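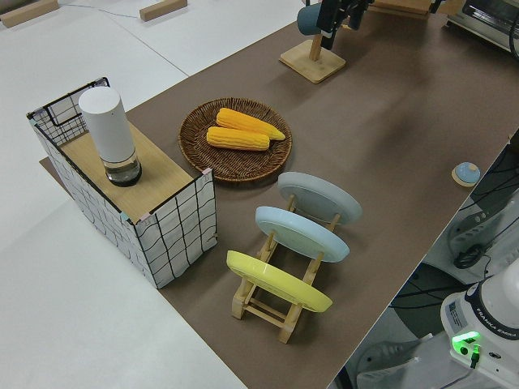

Home | Notebook | Bench | Gear list | Contact

Workshop notebook - February 24, 2026
5 min read

Second floor wedge is back in the shop with the same complaint as before. Mikkel Stougaard had it on stage left for the dinner set and says it buzzed on anything below a low G. The vocal was fine. He swapped the cable and it still buzzed, so he turned it down and got through the night.

Opened it up this morning. Cone looks good, surround looks good, no rub when I push it by hand. Ran a slow sweep from the tone generator and the buzz shows up in a narrow band and goes away again above it. Pressed on the grille and it changed pitch. Took the grille off and it was still there, only quieter, so there are two things going on.

First one is the grille foam. It has gone hard along the bottom edge and lets the metal touch the baffle. Cut a new strip and glued it. Second one is the handle cup on the left side. Two of the screws have stripped their holes. Plugged them with hardwood dowel and wood glue, clamped, left overnight before drilling. Do not run this one before tomorrow.

While I had the meter out I went through the small powered mixer, the Firkness. Channel 5 has been dropping out when the band switches from the ceremony trio to the full lineup. Dorottya Borbély thought it was her keyboard. It's the input jack - the sleeve contact is bent away from the plug. Bent it back and it holds, but the contact is tired and I don't trust it for a four-hour booking. Put tape over channel 5 and wrote DO NOT USE on it. Keys go to channel 6 until the new jack comes.

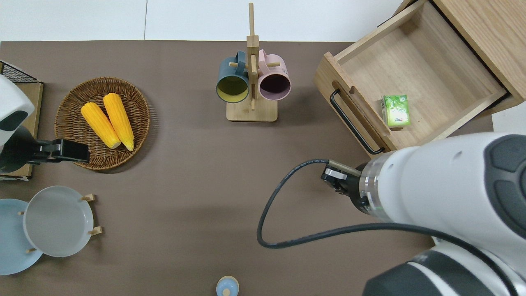 Can the trio still use the Firkness for a ceremony this month?

With channel 5 taped off there are enough inputs left for violin, guitar, keys and one speech mic, so it can go out as it is. It can't cover the full band until the jack is replaced.

Wireless next. Jhun Tagle brought in both handhelds and the sax clip-on. Handheld A and the clip-on are clean. Handheld B drops for a moment when you squeeze the battery door. Cleaned the springs with contact cleaner and stretched the lower one a little. Walked it out to the loading door and back, 14 passes, no dropouts. Marked it as a spare anyway.

Note for whoever packs: the two receivers were in the rack with their antennas folded flat against the lid. Fold them inward before the lid goes on. One is already loose at the base.
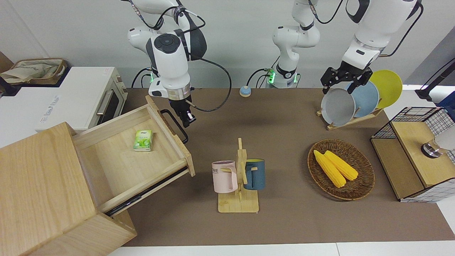
The rack itself needs a new rear rail at some point. The bottom two holes on the power side have lost their thread, and the distribution unit is hanging on its front ears. I put a shelf under it for now. Réka Sipos has the spare rail from the old Plinine rack and will look for it.

In-ear packs: four out of five work. The fifth powers up but has no right side. Tried three sets of buds, same result, so it's the socket. Not opened yet.

Asset numbers changed today: wedge is now 1,309 (old sticker was unreadable), Firkness mixer stays 3,628.

Still to do:
- drill handle cup holes on the wedge, refit, sweep again
- order two input jacks, not one
- open in-ear pack five
- ask Anika Gallagher which PA goes to the Clomton date in July, the big one or the column pair
- relabel the long speaker cables, the blue tape has come off most of them

Contact the workshop | © Csizmadia Live Music | Back to top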